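Print this page
E-mail this page

Speaker notes: Oral health in the first years of school
Elikem Fiadzo, Bronbridge Public Health Office
Regional meeting, Mudlow, 7th October

Opening

Thank the Sutherland district for the use of the hall. Mention that the slides will be sent to everyone who signed in at the door.

The purpose of this talk is to report on the school brushing program in Bronbridge and Emau, and to ask the districts present to consider joining it next year. Questions are welcome at the end of each part.

Part 1. Why the office took this up

Tooth decay remains a common reason for young children in our area to miss school. Families told us that dental visits were hard to arrange, above all in Emau, where the nearest clinic is 50 miles away. The office concluded that a daily habit, taught in the classroom, was the most practical place to begin.

Pause here. Several people in the room sat on the first planning group and may wish to add something.

Part 2. How the program runs

The program enrolled 510 children across 4 schools. Each child brushes once during the school day, after lunch, under the eye of the classroom teacher. Brushes are labeled, stored upright, and kept apart from one another. They are replaced each term, or sooner if the bristles have spread.

Teachers receive one short training session before the start of term. The session covers the amount of toothpaste, the order in which to brush, and how to keep the sinks clear. Parents receive a letter and may decline at any time — make this point clearly, as it was raised in Sutherland last year.

Part 3. What we have learned

Attendance at the training sessions was good, but new teachers who joined in mid-term were often missed. We now hold a second session in October.

Lunch schedules were the greatest difficulty. Two schools moved brushing into the classroom, using paper cups, and found that it took less time than walking to the washrooms. The office has no preference between the two methods.

Supplies should be ordered early. Our last order was for 1000 brushes, which left enough for replacements and for children who arrived during the year.

Part 4. Request to the districts

Districts that wish to take part should name one contact person and send a list of schools to the Bronbridge office. The office will provide the training materials and the parent letter in draft form. Each district remains responsible for its own supplies.

If time allows, read the comments from the Emau teachers. Leave the closing slide up during questions.

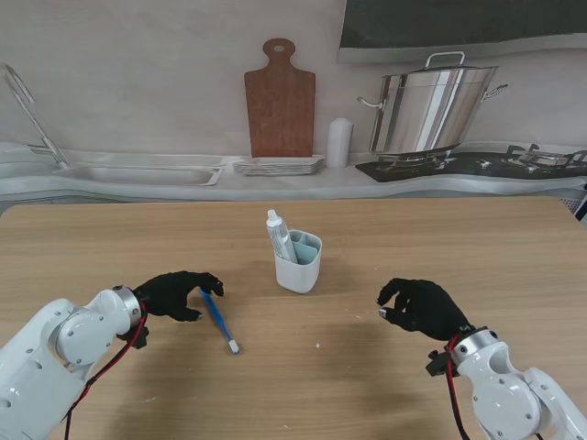 A blue toothbrush with white bristles.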